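Home | Boats | Build notes | Odds and ends | About me

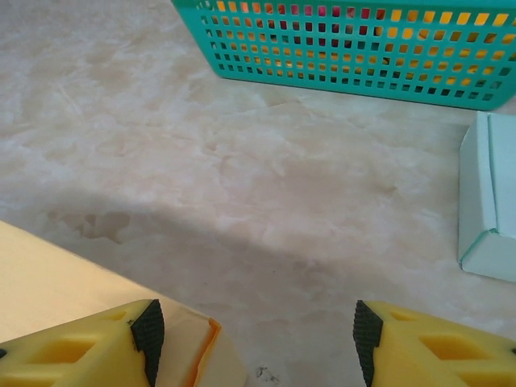
Kitchen counter with the teal basket.

So the Nisby is back on the water! I know, I know, I said in May that it would be finished by the end of the month, and then I went quiet for weeks. A few of you wrote to ask if I had sold it. I had not sold it. I had it in pieces and I was sulking.

For anyone new, the Nisby is a little electric monohull I bought used from Lambros Theodorakopoulos, who races at the same lake I do (Etero, the one behind the gravel works). It's 466 mm long, so a small boat by most people's standards, and it's light, and when it's set up right it goes like a startled cat. When it's not set up right it does what mine did all spring, which is hop. Hop hop hop down the straight, then a big lean to the left, then a swim for me.

I tried all the easy stuff first. I moved the battery forward. I moved it back. I moved it forward again but with different tape. I put on a smaller prop, which made it slower and still hoppy, and then a bigger prop, which got the speed controller so warm I could smell it from the bank. Lambros told me more than once to stop messing with the battery and look at the strut, and of course I did not look at the strut, I ordered another prop.

Anyway. The strut.

If you don't run boats, the strut is the bracket that hangs off the transom and holds the end of the prop shaft. You can raise and lower it, and you can change its angle a little, and tiny changes make a huge difference in how the boat rides. Mine looked straight. I had even put a ruler along the bottom of the hull and it looked straight to me. But when I finally pulled the whole thing off to grease the shaft, one of the bolt holes in the transom had gone oval, and the strut was free to tip up under load. Sitting on the stand it looked perfect. Full throttle, with the prop pushing, who knows what angle it was at.

I felt pretty dumb about that, and also kind of thrilled, because a wobbly bolt hole is something I can fix at home.

What I did was clean up the inside of the transom with sandpaper and alcohol, fill the old holes with thickened epoxy, let it sit overnight, and then glue a small backing plate across the inside. The plate is a scrap of fiberglass sheet I had left over from the tug (yes, the tug is still not done, please don't ask). Then I drilled new holes right through the lot. I used a hand drill and went slow. I'd love to say I made a jig, but I marked the spots with a pencil and held my breath.

The bolts are new too. The ones that came with the boat were a mix, and two of them had heads so chewed that I had to grip them with pliers. I got replacements from Rafail Nikolaidis at Alexiou, the hobby shop by the bus station, and he threw in a set of lock nuts after I told him the whole sad story at the counter. I went in for 4 bolts and stayed for an hour. We talked about paint the entire time. He thinks I should strip the hull and start over, and he's probably right, but I like the scratches on the bow. Some of them are Lambros's and some of them are mine.

While everything was apart I did the shaft as well. New liner, fresh grease, and I cut the flex cable a tiny bit shorter, because it had been rubbing at the coupler end. If you're doing this on your own boat, leave a small gap between the drive dog and the strut! The cable winds up and gets shorter under power, and if there's no gap it pulls everything tight and you'll cook something. Mine had almost no gap. I think that was half of my heat problem right there, and I'd been blaming the poor speed controller the whole time.

Speaking of which, I did swap the speed controller. I know that breaks the rule of changing one thing at a time. Hanne Lund had an Elex sitting in a drawer, water cooled, used for one season, and she offered it to me for the price of lunch, and I'm only human. It's a bit bigger than the old one, so I had to shave down one of the foam blocks to get it in. The wires come out the back where I wanted them to come out the front, so there's a loop in there that isn't pretty. I'll get to it over the winter. Or I won't.

Here's where I get boring about weight. The boat without a battery used to sit a little nose-heavy and I never really knew why, so this time I put things on the kitchen scale as they went back in. The battery I like best is 326 grams. With that one pushed up against the rear bulkhead, the hull balances just behind where the old owner's pencil mark was. I've drawn a new mark. I've also drawn an arrow pointing at it, and the word HERE, because I know what I'm like at the lake at seven in the morning with cold hands.

So, Wednesday. Flat water, hardly any wind, two guys fishing at the far end who gave me a wave (we have an understanding, I stay on my side and I don't run before they've had their coffee). I put the Nisby in, gave it a gentle lap to get the water going through the cooling line, checked the outlet for a stream, and then opened it up down the long side.

No hop! I'm still grinning typing this. It lifted, it sat on its back third like it's supposed to, and it just went. The turn at the end was a little wide and I got a bit of a slide out of it, but it came around flat and took off again. I ran 3 packs and only stopped because my thumb hurt and I was late for work.

It isn't perfect. It still pulls a hair to the left with my hands off the wheel, and I want to try one turn of toe on the rudder before I start bending the trim tabs. There was a teaspoon or so of water in the hull after the second pack, and I think that came in around the radio box, where the tape had started to lift at one corner. New tape is on the list. I also lost the little rubber cap for the charging port somewhere in the grass. If you run at Etero and you find a small black cap, it's mine, I want it back.

Lambros came down right as I was packing up and I made him hold the transmitter for the last half minute of battery. He did one pass, very fast, much closer to the reeds than I would ever go, and handed it back and said "strut." That's all I got. He's going to be saying it to me for years.

Next up I'd like to get the Nisby ready for the fall fun run. It's a loose sort of thing, you turn up, you put your name on a piece of cardboard, you race whoever's there. Last year I came in dead last in both heats because I was upside down for most of them. I have higher hopes this time. I've also got a spare hull coming from a guy up north, same model, with a crack along the chine, and I want to try a repair from the inside with cloth and resin and write the whole thing up properly, with the amounts and the waiting times and so on. A few of you asked for that. It'll be messy.

Oh, and for the person who emailed about waterproofing servos – I haven't forgotten you! I do it with a bit of marine grease under the output gear and a thin coat of liquid tape over the case seams, and I put the whole servo up high in the radio box so it isn't sitting in whatever gets in. I've lost exactly one servo doing it this way and that one got run over by a car in the parking lot.

Okay, I have to go charge batteries.

Comments

Trinidad Navarro
Oval holes got me too, on a cat I had years ago. I never did find it until the strut came right off and sank. Glad yours stayed on. Did you use fine thread or coarse on the new bolts?

Jonas Camenzind
Try the rudder before the tabs, yes. And check that the rudder blade is really vertical when you look at the boat from behind. Mine had a lean on it and pulled left in exactly the way you describe.

Hanne Lund
You still owe me lunch.

Trinidad Navarro
Also, please finish the tug.

Contact | © All words on this blog are mine, ask before you borrow | Back to top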